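From the Kitchen Drawer

Hello again from Pludport! April got away from me (doesn't it always), so this one is shorter than I meant it to be, and it's nearly all about setting the table, because that's what I've been fussing over for the past couple of weeks.

I gave up on matching dishes some time ago. We had a white set when we moved in, eight of everything, and then we didn't have eight of everything, and after a while I stopped hunting for replacements and started buying color. One plate at a time, mostly from the clearance shelf at Sabbagh, where you have to dig a bit and bring your own bag. My family thought I'd lost it. But a fried egg on an orange plate is such a cheerful thing to come down to at 8 in the morning, and I won't hear otherwise.

The trouble with bright plates is what goes under them. I tried a white cloth and it looked like a kids' party. I tried stripes, and oh my, no. Then Lama Karam, who reads this newsletter and writes back more than anyone, told me to go for something dull. "Think army blanket," she wrote. So I went through the fabric remnants at Drodico and came home with a piece of olive that I would never have looked at twice, and it's perfect! Orange on olive, a pale green mug next to it, and the whole table calms right down. The green in the mug picks up the cloth and the orange gets to do all the shouting.

I don't iron it, by the way. I know some of you do (I've had the emails). Mine goes over the table with its wrinkles and hangs down however it wants, and by the time there's toast on it you'd have to be pretty picky to mind. If yours slides around, put a bit of that rubbery drawer liner underneath. A roll will do two tables and you'll still have enough left for the silverware drawer.

A few of you asked about low tables after the last issue. I like them for breakfast and for anything you eat with your hands, and I don't like them for soup. Keep to flat plates and mugs with a decent handle, and leave more room between things than you think you need, especially if you've got little ones reaching across. Cushions help too, though the dog gets the best one at our place.

The swap shelf is back at Pliler next month, in the hallway by the stairs. We had 17 people bring things last time and I went home with more mugs than I took, so I've been told I'm on a limit. Bring singles and odd saucers, anything without chips. If you've got yellow, come and find me first.

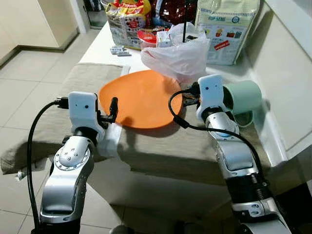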